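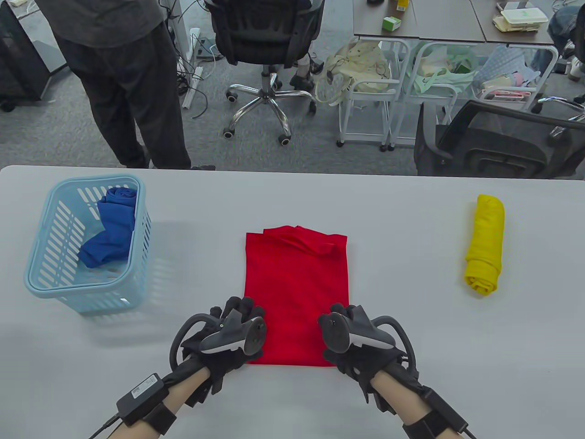 桌上叠好的一件红色衣物

Fareo 衣物通讯 换季专题
2020年3月14日

冬衣收起来之前

每年到这个时候,店里收到最多的询问都和收纳有关。羽绒服要不要送洗,羊毛衫能不能挂,真空袋到底该不该用,去年放进箱子的衬衫为什么领口发黄。问题年年差不多,我们把去年冬天到现在收到的来信重新看了一遍,一共273封,挑出问得最集中的几类写在这一期里。缝补和改衣的内容留到六月那一期。

先说时间。很多读者喜欢等天气完全暖和了再一次收完,结果厚衣服在衣架上又多挂了一个多月,落灰,也容易招虫。比较省事的办法是分两批。第一批是最厚的,长款羽绒服、厚呢大衣、滑雪裤,确定不会再穿就先洗先收。第二批是薄羽绒、针织衫、夹棉外套,留到早晚温差小了再处理。两批中间隔多久看各地气候,南方可以短一些,北方停暖以后室内反而偏凉,薄毛衣不妨多留一阵。

洗干净再收

收纳出的毛病大半是收之前留下的。穿过一次的衬衫看上去没有污渍,汗液和皮脂已经在领口、袖口和腋下了,放上几个月会慢慢氧化发黄,第二年再洗就很难洗掉。所以只要穿过,哪怕只穿了半天,也请洗过再收。

食物留下的痕迹也要注意。糖水、果汁、白葡萄酒干了以后几乎看不出来,几个月后会变成浅褐色的斑。蛀虫也喜欢这些地方。洗之前把衣服拿到窗边,斜着看一遍前襟和袖子,有可疑的地方先用少量中性洗涤剂点涂,放几分钟再下水。

口袋要翻。纸巾、收据、硬糖,每年都有人来信说这些东西毁了一整桶衣服。

羊毛和羊绒

羊毛衫可以手洗。水温用凉水或者手感微温的水,洗涤剂选标明适用羊毛的。整件浸湿以后轻轻按压,不要搓,不要拧。漂洗的水温和洗的时候保持一致,水温忽冷忽热比水稍微热一点更容易缩。洗完用干毛巾把衣服卷起来吸水,再摊平晾。挂着晾的话,水的重量会把肩膀和下摆拉长,拉长以后基本回不去。

起球的地方等干透以后再修。电动去球器放平了走,不要压,袖口和罗纹处最好改用小剪刀一个一个剪。也有读者推荐用浮石,我们试过,粗毛线可以,羊绒不行,会把表面刮薄。

羊毛衫一律叠放。叠法很普通,正面朝下,两边袖子折向中间,下摆往上折两次或者三次,看抽屉深浅决定。折痕的位置每年换一换,同一条折痕压几年,那里的毛线会先断。一摞不要超过五六件,最重的放最下面。

羽绒服

羽绒服能不能水洗先看里面的水洗标。多数可以机洗,用滚筒,选轻柔程序,拉链全部拉上,魔术贴粘好,翻过来洗。波轮洗衣机我们不建议,羽绒服里存着空气,浮在水面上,脱水的时候受力不匀,有安全风险。没有滚筒的家庭可以在浴缸或者大盆里手洗,洗好以后用手压出水分,再托着整件衣服拿出来。

洗涤剂少放。我们用 Plumo 的羽绒专用液,一件中长款按瓶盖刻度的下限放就够了,多出来的泡沫很难漂净,干了以后面料上会有一圈一圈的印子。柔顺剂不要放。

羽绒服洗完最难的是干透。外面摸着干了,绒还是潮的,结成一小团一小团,这时候收起来必然有味道。晾的过程中每天拍几次,用手把结团的地方捻开。有烘干机的,低温烘,放两三个干净的网球一起转。判断干没干透,可以把衣服对着灯看,绒团的影子散开了,捏上去没有硬块,再放一夜,第二天闻一闻。潮湿的地区请多给几天。

呢大衣

厚呢大衣一般一季干洗一次就够。取回来以后把塑料罩拿掉,在通风的地方挂一两天,让溶剂味散掉,再换上布罩或者无纺布罩。塑料罩不透气,长期套着容易发霉,深色大衣还会出现不均匀的褪色。

衣架用宽肩的。洗衣店给的细铁丝架请换掉,一个夏天下来肩头会顶出两个小包。口袋里不要放东西,腰带解下来另挂,扣子扣上最上面的两颗,衣服的形状能保持得好一些。

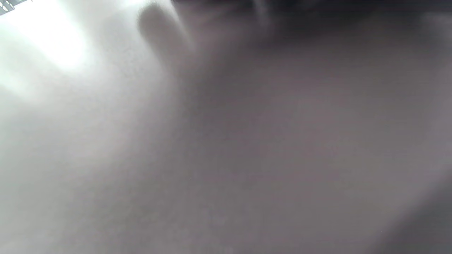

浅灰色表面近景,上方有一根手指

说说浅色衣物

关于浅色衣服的来信今年特别多,单独写一段。浅灰、米白、浅粉这几种颜色,收进去的时候看着干净,拿出来往往最让人失望。除了前面说的汗渍,还有两个常见原因。

一个是漂洗不够。洗涤剂残留在纤维里,时间长了会发黄发硬。浅色衣服收纳前的最后一次洗,建议加一遍漂洗,洗涤剂比平时少放三分之一。

另一个是包装。有些牛皮纸、旧报纸和未经处理的木箱会释放酸性物质,浅色布料直接贴着放,接触的地方会变色。可以在箱底垫一层洗干净的白棉布,或者买无酸纸。报纸请不要用,油墨会转印。从前老人家用报纸包衣服防虫,深色的粗布没有问题,白衬衫就不合适了。

至于已经发黄的,先查水洗标上能不能用氧漂。棉和涤棉多数可以,用温水化开氧漂粉,泡几个小时,中途翻动几次,再正常洗。丝和毛不能用普通的氧漂粉,请交给专业店处理。含氯的漂白水我们不推荐用在衣物上,有一部分面料会越漂越黄。

真空袋

真空压缩袋适合短期和占地方的东西,例如冬被、化纤枕头、抓绒衣。羽绒服可以压,不要压太久,也不要压到硬得像砖头。抽到原来体积的一半左右停下来。压过一整个夏天的羽绒服,蓬松度多少会有损失,下次穿之前提前几天拿出来拍松,挂在干燥的地方让它自己恢复。

羊毛、羊绒、皮革、皮草不要用真空袋。皮革压出来的死褶很难消除。

袋子本身也会漏气。放进柜子之前先在外面搁一晚,第二天看看有没有鼓起来,有问题的换一只。阀门处的灰尘用湿布擦掉,很多漏气都是那里没有合严。

防虫

蛀衣服的是幼虫,吃的是羊毛、羊绒、丝和羽毛里的蛋白质,纯棉和化纤一般不碰,除非上面有食物或汗渍。所以防虫的重点放在毛料上就可以,不必每个抽屉都塞东西。

樟脑丸请看清成分。含萘和对二氯苯的产品气味重,对人也不好,家里有婴幼儿的不要用。天然樟脑和雪松木片相对温和,效果也弱一些,而且会挥发。雪松木片闻不到味道的时候,用细砂纸磨一下表面,还能再用一段时间。不论用哪一种,都不要直接贴着衣服放,用小布袋或者纸包好,放在箱子上层。几种产品也不要混在一起用。

如果已经发现虫眼,把那一格的毛料全部取出来,抖干净,能洗的洗。不能洗的装进密封袋,挤出空气,放冰柜冷冻几天,取出来恢复到室温后再冻一次。柜子用吸尘器吸缝隙,尤其是角落和抽屉滑轨下面,吸尘器里的灰当天倒掉。

箱子和柜子

收纳箱选浅一点的。箱子太深,下面的衣服被压得厉害,找起来也要全部翻开。我们店里一直在用 Bassi 的布面箱,高度不到膝盖,前面有插标签的位置。塑料箱也可以,潮湿地区要在里面放干燥剂,每个箱子放两包,梅雨结束后换一次。

标签写得具体一点。“冬衣”这两个字等于没有写,写“灰色高领、驼色开衫、孩子校服毛背心”,秋天找起来快很多。也有读者在箱盖内侧贴一张纸,每年收的时候在上面添改,用了好几年还没换过。

箱子不要紧贴外墙,也不要直接放在地上,床底下放箱子的话,隔一段时间拉出来透透气。阁楼夏天温度太高,带弹力的衣服和带胶印图案的衣服不要放上去,橡筋会脆,胶会粘。

要不要留

收衣服的时候顺便可以清一清。我们的做法是把整个冬天没有穿过的单独放一堆,试穿一遍,不合身的、穿着不舒服的、要配一双没有的鞋才能穿的,都拿出来。舍不得的先装箱,写上年份,明年这时候再看。

还能穿的衣服可以捐,也可以转给别人。捐之前同样要洗净,扣子补齐,拉链试过能拉。内衣、单只的袜子、严重起球的毛衣一般没有人收,可以剪开当抹布,旧羊毛衫擦皮鞋很好用。

门店消息

Skarusow 店的春季旧衣回收已经开始,每人每次最多14件,装在袋子里交到柜台即可,不需要提前登记。毛料和羽绒请和其他衣物分开装。鞋、包和床垫不收。

布面收纳箱到货500只,分大小两种尺寸,会员购买满两只减40元,售完为止。无酸纸这次进得不多,线上暂时不卖,请到店里买。

羽绒服送洗的高峰通常在四月,取件会比平时慢。急着用的请在送洗时说明,取件时带上单据,当场检查一遍拉链和扣子。

上一期关于熨烫温度的那张表里,醋酯纤维一行印错了位置,应归在低温一栏。网站上的版本已经改过,打印出来贴在熨衣板旁边的读者请自己改一下。

关于缝补和改衣的问题现在就可以寄来,信里请写明面料成分和破损的大小,有水洗标的把上面的字抄一份。六月那一期会先回答裤脚、内衬和毛衣肘部破洞这三类。

Fareo 编辑部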